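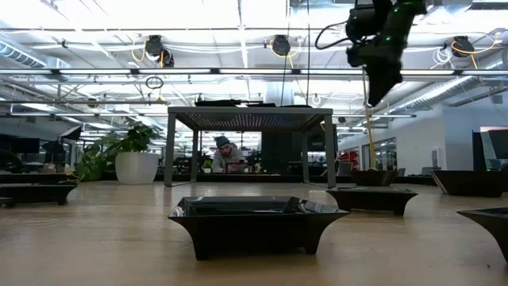

Visit to Ikonen, 24/06/2024
Notes for the Piswood equipment plan

Bujar Obradović and I went to see Ikonen before we put a number in the November budget. We pack bonsai pots and small planters, and the question from the board was whether one arm could take over sorting pots onto racks, and what we would have to buy besides the arm.

Tomomi Honda showed us the floor. It is a large workshop with a concrete floor and a lot of cable coming down from the ceiling on reels. Bujar asked about those straight away. Our packing room has outlets along one wall only, so overhead power has to go on our list as its own line. Tomomi said buyers forget it more than anything else.

We spent most of the visit on black pots. Glossy black is most of what we sell, and it was the part we worried about. She told us shiny rims can be hard for a camera to read and that we should ask every vendor to test with our own stock before we sign. She also said to send the ugly shapes, with feet and angled sides, and leave the easy ones at home. 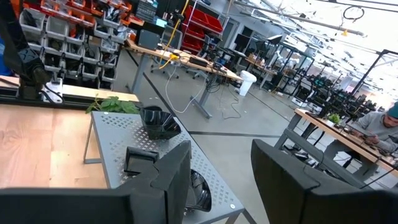
Grippers are the second line. Padded fingers are sold as wear parts, and Ikonen plans on 6 sets a year per arm. A spare set should be on the shelf from the first day. The fingers need room to open on both sides of a pot, so our current trays, which hold pots rim to rim, will not work. We will need wider trays or fewer pots on each one.

Floor space was less of a problem than I thought. Bujar measured and our back corner would take two stations with room to walk between them.

We have quotes from Berico and Tever. Berico's includes training and one year of service. Tever's is lower but leaves out the stand and the installation, so the two can't be compared yet. I have asked Tever for a full quote.

Still to do:
Pick 43 pots for a vendor test, mostly black
Get a price for overhead power
Price 100 new trays
Ask Berico what service costs after the first year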